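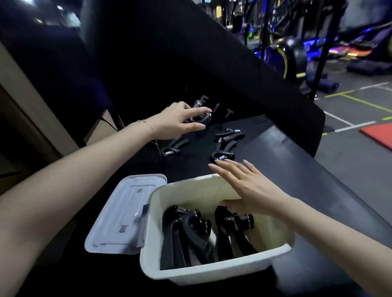 Grip and Conditioning Section, Udgate Athletic Club

Report on the visit to the Elent spring works, May 23, 2025

The section was invited to the Elent works after an inquiry in February about replacement springs. Elent makes torsion and compression springs for door hardware, farm equipment and exercise goods. Our party numbered 13. The tour lasted most of the afternoon and followed the order of production, starting at the wire store.

Wire arrives in coils on steel carriers and is held in a heated room to keep condensation off it. Each coil carries a tag with the diameter, the grade and the melt number. Most of the output uses hard-drawn carbon steel. Music wire is kept on a separate rack and is used where the customer specifies a tighter tolerance. A short sample is cut from both ends of every coil, measured across two axes and bent until it breaks. The break surface is checked under a bench magnifier before the coil is released.

Coiling is done on 19 machines in two rows. The older row is cam driven and takes most of a shift to set up for a new part. These machines are kept for long runs of a single pattern. The newer row is programmed at a panel and can be changed over in under an hour. Our guide ran a short batch on one of each. The finished parts were very close, although the cam machine was noticeably louder and ear protection was needed for that stretch of the aisle.
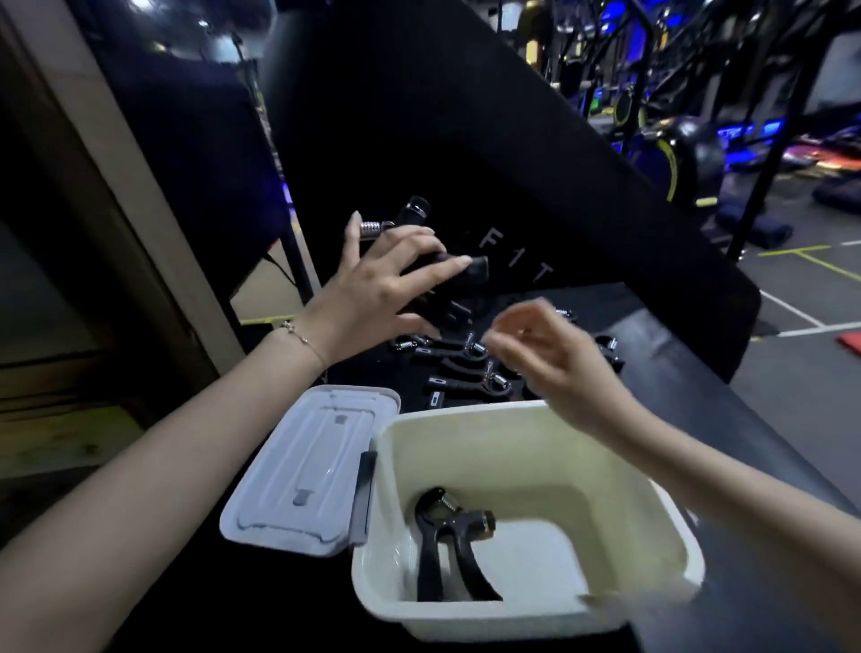 Girish Pandey

After coiling, the springs go through a belt oven for stress relief. Cold forming leaves the wire with internal stresses, and an untreated torsion spring will lose part of its leg angle over its first few cycles. The oven brings the parts up to temperature slowly and holds them there for 20 minutes. Leg angle shifts by a small, predictable amount during this step, so the coiler is set slightly off the drawing to allow for it. Several of us had assumed the coiler was set to the final dimension.

Plating is not done on site. Parts that need zinc or nickel are sent to Grillov and come back in sealed drums. High-strength wire is baked again after plating to drive out hydrogen, which can otherwise cause a spring to crack days later under no more than its normal load. The time allowed between the plating bath and the bake is written into the contract. 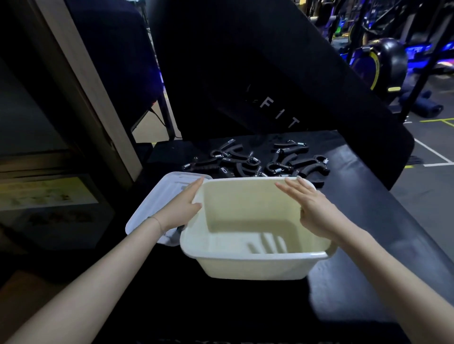

Hand grippers and storage tub.

The test room was the most useful stop for our purposes. A torsion tester turns one leg of the spring through a set angle and records the torque at the other. The plot for a good spring is close to a straight line. Where neighboring coils rub, the loading and unloading curves separate, and the gap gives a measure of friction. A second rig cycles parts continuously, and a sample from each lot is run for some 1,000 cycles and then measured again for set.

We asked about ratings. Elent quotes torque at a stated angle and does not quote a closing force, as that depends on where along the handle the load is applied. Two grippers with identical springs can feel quite different if the handles differ in length or spread. The section's log sheet will get a column for the point of measurement.

Parking at the works is limited - the overflow lot is on Kurtuluş Road, a short walk from the main gate. Closed shoes are required on the shop floor.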